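Workshop notebook - November, morning

Bristle wear, second round. Picking up from the Okcombe batch, which we stopped at 192 minutes on the rubbing block. Celeste Lagos wants the same run repeated with the Millance paste before we write anything down for the Toledo people. I agree. The first numbers were too tidy and I don't trust the water level on that day.

Setup is the same as before. Block of ground glass, 2 cm stroke, weight of 192 g on the head. Slurry mixed fresh each time and thrown out after 16 minutes, otherwise the grit settles and the last part of the run does nothing. Rinse, shake, stand head up overnight, measure splay in the morning.

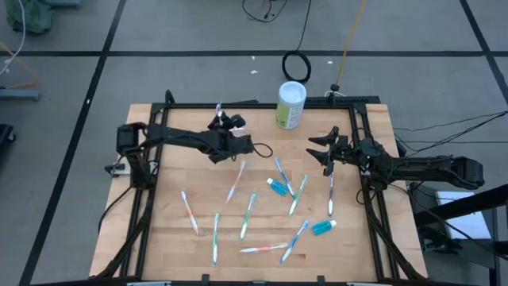 Splay is still the weak point of the whole method. We measure the width across the tips with calipers, and two people get two answers depending on how hard they close the jaws. Standing the brush nearly upright, the way the purple and white one is there, makes it easier to sight along the tips, and I would like to do all the readings like that from now on. Celeste suggests a printed card behind the head with lines on it, read by eye, no contact. Going to try the card on the next 11 brushes and the calipers on the same ones, then compare.

Nirkthorpe heads: nothing to report yet. Their filaments feel stiffer dry but after soaking I can't tell them from the Okcombe ones with a thumb. Need a proper bend test. The old spring gauge sticks at the low end - find the other one or clean this one.

Storage. Brushes left open on the shelf pick up dust and the starting weight drifts. From now on they stay wrapped until weighing. Write the number on the handle end, never near the neck, the ink comes off in the slurry.

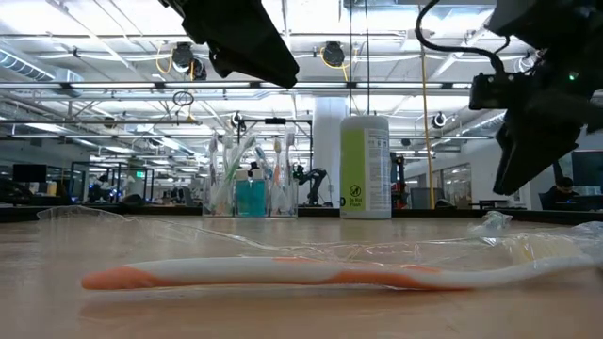

White and orange brush with its clear plastic wrapper.

Afternoon: ran one blank with plain water, full time. No splay I could measure. Good. Repeat with paste tomorrow, same weight, and leave the lid off the bath so it stays at room temperature.

To do: order calcium carbonate, fine grade. Ask Toledo what stroke length they use.

Comments

C. Lagos: Card is drawn up, half-millimeter lines. The calipers read high on soft heads, I would bet on it.

Marge: We had the same trouble with slurry settling. A slow stirrer in the bath fixed it for us.

benchrat: Are you soaking before the first reading or only after?

Contact the workshop | Copyright Okcombe Bench Notes | Back to top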